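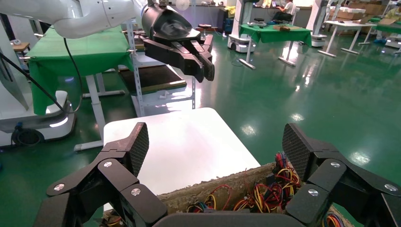 Figure 3.1 Two grippers at a white tabletop, with a box of tangled wires in reach of the nearer one.

Chapter 3
Whose Job Is It Now?

I spent most of one March sitting on a stool with a notebook on my knee, watching people sort wire. I'd gone to Plirinby, a repair and salvage shop that takes in old electrical gear, strips it, and sells what can be sold. The owners had decided to hand part of the sorting over to robot arms, and they let me hang around while it happened (I think they forgot I was there by the second week, and I was very happy about that!).

If you've never handled a box of mixed wire, try it some time. You pull a red one and a blue one comes along, then a yellow one you didn't want, and then the whole lot lifts out together like cold spaghetti. Shufen Liang had been doing it for years when I met her. She could put a hand into a heap, give it a sort of quarter turn, and come out with one piece. I asked her how and she said, "You wait for it to go slack." I wrote that down. I've read a good many job descriptions for sorters since, and I have yet to find the word "slack" in any of them.

So let's start this chapter with her, and with that gap between what a job looks like on paper and what a person does all day.

On paper, Shufen's job had 3 steps: pick, identify, place. Those were the steps the shop gave to Kanaujia, the company that set up the arms, and those were the steps the arms were set up to do. But when I went through my notes later I found all kinds of other things in there. She sniffed at wires that had been burned. She knew which suppliers mixed good stuff with junk and she'd put their boxes aside for the afternoon, when she was less fussy. She told the new people to shake the grit off a box before they dug into it. She also talked, all day long, and a lot of what the floor knew about its own work got passed around that way.

What happens to all that when the picking moves to a machine? Some of it goes away, and some of it turns into a different job. By the end of the month Shufen was minding 2 arms. She set out the boxes, watched the grippers, and stepped in when a bundle snagged. Her back hurt less, she told me, and she liked that very much. She also said she was more tired at four o'clock than she used to be, and she couldn't work out why, seeing as she'd hardly lifted a thing. We'll come back to that in Section 3.2, where we look at watching as a kind of work.

Tharun Arumugam, the floor manager, saw it from another side. He had a target of 2,803 pieces a week to think about, and he'd counted on the arms running through lunch. What he hadn't planned for was the phone ringing at home. He spent roughly 30 minutes most evenings going over the day's stoppages, and his old habit of walking the floor and asking "how's it going?" had slipped, mostly for lack of time. A couple of the sorters took that personally. I would have too, I think.

I don't want you to read this as a sad story or a cheerful one. I changed my own mind about it more than once, sometimes between breakfast and the bus home. Just keep these people in your head as you read on, and keep a job you know well next to them, maybe your own.

Before you start Section 3.1

Write down everything you did in your last shift, or your last day of classes if you don't have a job. Put in the small stuff, the chatting and the tidying and the waiting. Then mark the parts that your boss or teacher would say you're there for. Hang on to the list, you'll need it again when we get to the Gamari warehouse case.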